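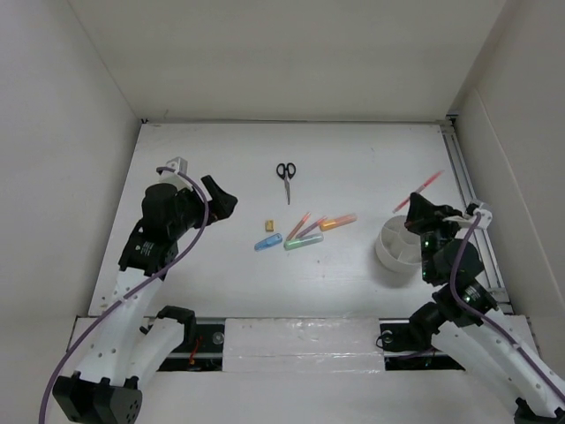
The Zirnesari cell with scissors, pens and an open organizer between its two arms.

Zirnesari cell

By Marisa Orlandini
Last updated in July
9 comments | 338 shares

The Zirnesari cell is a two-arm tabletop robot station used for sorting small desk supplies. It was designed at the Hasard workshop as a unit that one person could set up and keep running with hand tools. Several cells were built to the same plan, with small differences in the wiring and the fittings.

Layout

The cell has a white rectangular table enclosed by pale walls at the back, left and right. Both arms reach in from the near side. Their long white links are dotted with screw holes, which allow brackets and cable clips to be moved during setup. Each wrist carries a black gripper and a white bracket, and a purple cable runs from the wrist down along the links. A grooved metallic rail follows the right side of the table.

Setup

The arms are bolted down before any cable is attached. Each is then moved by hand through its full reach, and the purple cable is given enough slack to form a loop at the wrist. A loop that is too short pulls on the connector when the wrist turns. One that is too long can catch on the elbow.

Both arms are set to a shared zero point using the Bassi plate, a flat metal jig with a peg at each end. Each gripper is closed on its peg in turn and the joint readings are saved. The plate is removed before work starts. Orlandini's setup notes allow 20 minutes for this step, and over an hour for a first installation.

A test load is laid out next. It normally includes pens of different thickness, a marker, a highlighter, a pair of closed scissors and a round organizer with divided compartments. Slim pens are the hardest items for the grippers, especially when they lie close to a thicker one. The organizer is placed within reach of the right arm, and the scissors are kept apart from the other items for the first runs.

Care and repair

The gripper fingers are wiped after each day of use. Wrist screws are checked every Sunday, when the cell is normally off, and the zero points are saved again if any screw has moved.

The most common repair is a worn wrist cable. The arm is powered down and supported, the clips are opened from the wrist toward the base, and the new cable is laid along the same path. Changing the cable does not affect the zero point unless the bracket is taken off.

Gripper fingers are replaced in pairs. The early fingers were held by 4 small screws that tended to work loose, and later cells use the Sestex mount, a sliding fit with a single locking screw. The two types cannot be mixed on one gripper.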